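PRESS RELEASE

For immediate release, 16 Jul 2024

Onham shared workshop opens its robot arm bench to members, plug and power strip build first up

Onham Shared Workshop is letting members loose on its bench robot. From today anyone who has done the induction can book the arm by the half day, bring a job, and have a go at getting it to work. First build is already on the table. It is called Tumus, it's led by member Yaowalak Boonyarit, and the aim is easy to say and a pain to do: pick up a plug, find the right socket on a power strip, push it in.

Tumus began in January as a home project. Yaowalak had a small hobby arm clamped to a kitchen worktop, ran out of worktop, then ran out of reach. The kitchen version could lift a plug fine. Could not push one home. The base flexed, the prongs skidded off and the whole thing shuffled backwards towards the toaster. So she applied for bench time at Onham and moved the work over.

"At home I was fighting the furniture," said Yaowalak. "Every time it pushed, something else moved. Now the arm is bolted down on extrusion and when it misses I know it's my fault, or the code's. Thats a big step forward, believe me."

The bench set up: a collaborative arm on slotted aluminium, a marble-patterned top in front of it, a three-finger gripper on a white adapter. Members supply whatever they want handled. For Tumus that means a white strip with two- and three-slot sockets, and a hot glue gun with a two-prong plug. Yaowalak picked workshop clutter on purpose. A glue gun lead never lies the same way twice, and that's most of the problem.

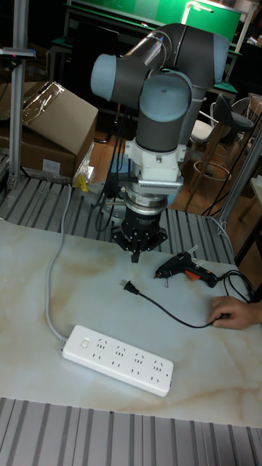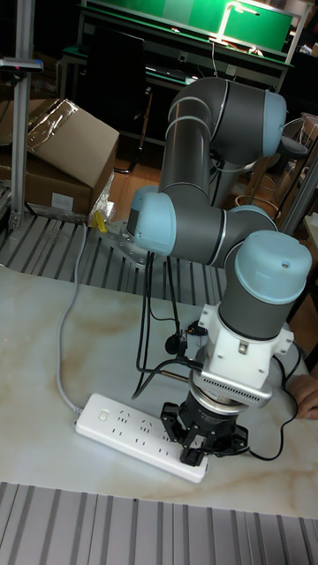
The Tumus build on the arm bench at Onham. In the first picture the glue gun and a plug are on the table with the power strip; in the second the gripper is over the right end of the strip.

How the job breaks down, for those who want the detail. The plug has to be gripped close behind the prongs but not on them. The wrist then turns to line up with the slots, comes down slow, and stops if it feels too much push back. Then a small search, side to side, a few millimetres. If nothing gives, lift off and start over. Yaowalak writes the moves by hand first and only automates a step once she is sick of doing it manually.

Since the move she has logged 339 attempts in her notebook. Of those, 27 counted as a clean insertion, meaning prongs fully in and nobody helping. She would like that number in the release, so it's in the release. Most misses were down to the lead tugging the plug round after it was gripped. A fair few were the strip sliding. Next on the list is a simple holder for the strip, probably printed, possibly just screwed down.

"People ask for the success rate and then go a bit quiet," Yaowalak said. "But I can tell you what went wrong on nearly every one. I couldn't do that in January. I just had a sore back and a bent plug."

The software side is plain stuff, a few scripts and a settings file. She has called the code Ellura and it will go up on the workshop's members page once the comments are readable. Not before. Anyone wanting an early look can ask at the bench.

Fitting out the bench cost the workshop £1549, not counting the arm, and was paid for out of membership fees plus a contribution from Krajewska, the fabrication firm across the yard, who also cut the mounting plates. Krajewska staff get no special booking rights, they queue like everybody else.

"We wanted the thing used," said a spokesperson for Onham Shared Workshop. "Doesn't have to be clever. Sort screws, stir paint, whatever. If you've got a half finished robot job at home and no room for it, bring it in."

Booking and rules

Half day slots, morning or afternoon. Induction is compulsory and takes an evening. It covers the stop button, speed limits, and where to keep your hands while the arm is moving. One person on the controls at a time. Strips and appliances used as test pieces are to be unplugged from the mains unless a supervisor has agreed otherwise in writing. Leave the bench clear when your slot ends, and take your parts home or put them in a labelled box. Unlabelled boxes go in the scrap bin at the end of the month, no exceptions this time.

There are 100 half day slots in the first round of bookings. Members can hold two at once. Non members can come and watch but can't book, though joining on the day is fine and the induction can be done the same week if there's a space.

Yaowalak will be giving a short talk at the bench on gripping soft leads and why she has gone off tape as a fixing method. Date to be put up on the workshop noticeboard and the members page. Bring a plug if you have an awkward one, she is collecting different shapes to try next. Moulded ones with a chunky body are espescially welcome.

Notes to editors

Onham Shared Workshop is a member-run space with wood, metal and electronics areas. The arm bench is in the electronics area.

Interviews with Yaowalak Boonyarit can be arranged through the workshop office. Afternoons are best. Filming at the bench is possible by arrangement, please allow time for a safety briefing first.

ENDS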